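Re: [gripper-users] Plakach hand-held kit, worth it for cloth work?
From: Hicham Ouazzani
Date: Jul 25, 2026

Hi Nest, and hello to everybody else who has been following along,

Nest Mostyn wrote:
> We're thinking of ordering the Plakach hand-held kit for a
> garment folding project. Has anyone used it on fabric for
> more than an afternoon? The brochure is all cups and blocks.
> Also wondering about the price, and whether the fingers wear.

I was hoping someone would ask, as we've been folding with ours for a good while now and I have opinions! Short version: I'd buy it again, but I'd budget for a second pair of fingers from the start.

The curved fingers are better on fabric than I expected. They get under a single layer if you come in low and slow, and they let go cleanly, which was my big complaint with the Mosutel unit we had before. Where they struggle is a thick bunched edge, and I've learned to flatten those by hand before I start a take. 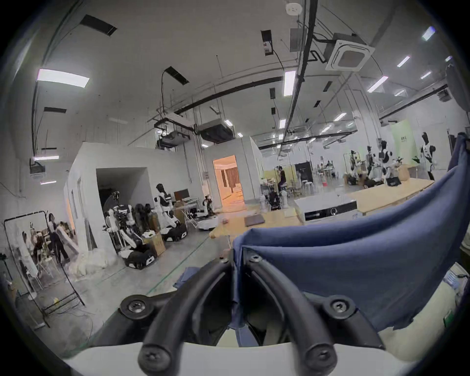

The weight is fine for an hour or so. After that my wrist starts complaining, and Minoru Nakajima (much younger than me, and fitter) says the same, so we trade off. We paid 583 for the kit with the carrying case, before shipping, and it arrived in 2 boxes a few days apart, so don't panic if the first one seems light.

As for wear, the finger mounts do loosen up. I go over the screws before each session - it's a quick job with a hex key - and I haven't had a finger slip since.

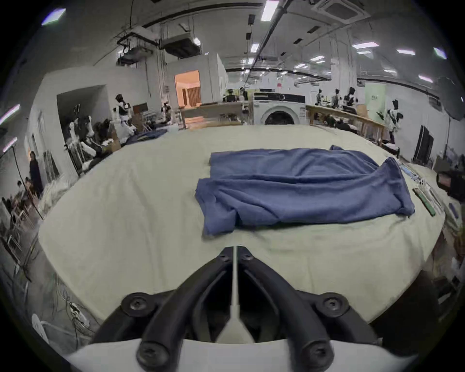

Do you need to calibrate it again every time you swap the fingers?
Going by our experience it's worth doing every time, and it takes five minutes once you've got the hang of it. The manual says you can skip it for the same finger type, but our opening widths drifted when we did.

Support has been kind, if slow. Brahim Abdelaziz wrote to them in November about the recording software dropping its settings, and the fix came two weeks later.
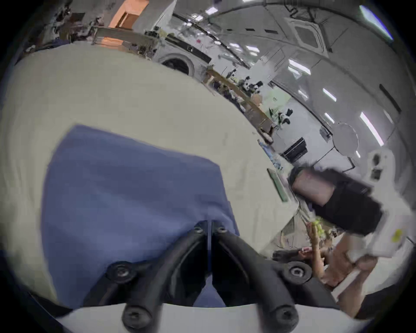
I'd also say to pick your cloth with some care. A plain, medium-weight piece is a much gentler start than anything slippery, and you'll get your folding rhythm sooner. Said Tahiri has tried the Jarnholm kit on the same kind of folds and liked the lighter handle, so maybe he'll chime in - Said, are you reading?

Happy to send my settings file if you'd like it, Nest. Just write to me off-list.

Warmly,
Hicham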